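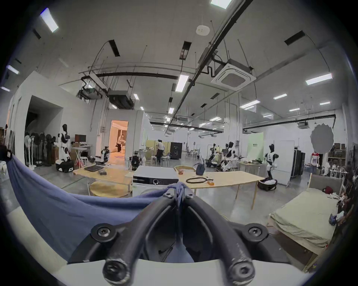
How to budget for hand-held grippers before you price a single robot

I've now put together the equipment plan for two household-chores projects, and I got the first one wrong in a pretty boring way. I spent weeks comparing robots (fun!) and about ten minutes on everything else. Then the bills for everything else showed up. So this is the order I do it in now.

Step 1. Write the task list first

Open a blank sheet and write the chores down in plain words. Ours started with laundry: pick up a cloth by the corner, load the washer, unload, fold, make the bed. Next to each one, write what has to be in the room for it. You'll find the same furniture keeps coming up, so group the chores by furniture and buy for the group. We had 14 chores on the first list and they collapsed into three corners of one room.

Step 2. Price the hand-held grippers

You want one per person collecting at the same time, plus a spare. Please don't skip the spare. Ask every vendor these before you look at the price:

Are the fingers sold separately, and how long do they take to ship?
What screws hold them on, and can you buy those locally?
Does the camera come calibrated, or is that your afternoon gone?
Is the mount the same as the one on the robot you're likely to buy later?

That last one matters most to me. I had quotes from Bovent and Navis that looked nearly the same until I asked about mounts, and the Navis one needed an adapter plate for each arm. Put the adapters on the same line as the gripper so you're comparing like with like.

Fingers are a consumable, by the way! Treat them like printer ink. I put in a fresh pair for every 800 recordings, and so far that's held up fine for fabric. Hard stuff like mugs and drawer handles will chew through them quicker.

Step 3. Furniture and appliances

Buy ordinary things. A front-loading washer, a plain bed frame, a long table, a couple of chairs. Secondhand is great for the table and chairs. For the washer I'd go new, mostly for the door latch, and check the door swing against your floor plan before you order (I measured ours with the door closed, so learn from me).

Cloths and sheets need their own line. Get several colors and several weights, and get more than you think. We went through 29 in the first round.

Step 4. The room itself

Walk the room with whoever looks after the building and ask about power, cooling and what the ceiling can carry. If you think you'll ever want an overhead rail, get that quoted now, while the floor is still clear. Moving a bed, a washer and a row of robots so somebody can get a ladder in is a miserable way to spend September.

Step 5. Storage and people

Recordings eat disk. Do a test session of an hour, look at the size, multiply by your plan and then double it. Thịnh Âu does our collection schedule and he budgets people by finished recordings, with a target of 1,000 per chore, which makes the hours much easier to defend when someone asks.

Step 6. Now look at robots

With all that filled in you'll know the reach you need, the mount you need and what's left over. Leave the robot line as a range until you've seen one handle your own cloths in person. Himel let us bring a bag of ours to the demo and I'd ask any seller for the same. Get the warranty terms in writing, and check who pays shipping on repairs.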